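Gripper, second version
Jul 12, 2018

The new fingers are finished, and I want to write down what I changed while I still remember it. In May I complained here that the first pair was too smooth. A plastic cup slid out of them almost every time, and a spoon was a hopeless case.

I cut the new fingers on the Birkari saw at the Grercombe workshop, where members pay by the month and the good machines are always taken in the evening. Each one got a soft covering, glued on in one piece. The glue needed 14 hours to hold well. I gave it 15, as I am not a patient person but I have learned something from the first pair.

The linkage took more of my time. One screw was too long and touched the plate when the hand opened fully, so I filed it down little by little. After that I opened and closed the fingers 300 times while I listened to the radio. The noise is a dry click, the same on every cycle, and I can live with it.

Next comes the shelf exercise. The tool must go into the lower level of a small shelf, with open fingers, and not touch the board above.

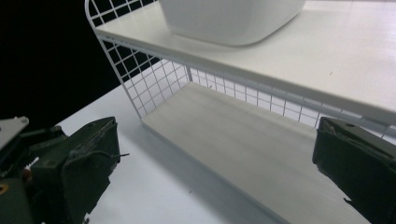 How wide should the fingers open before they enter a shelf?

Wide enough for the object plus a little space on each side, and no wider than the opening allows. I set the limit in the software, in the Prurano settings file, and I test it slowly by hand before I trust it.

The covering is already fraying at the front edges, so I will try a thicker glue line on the next pair. I still have to order the small springs too.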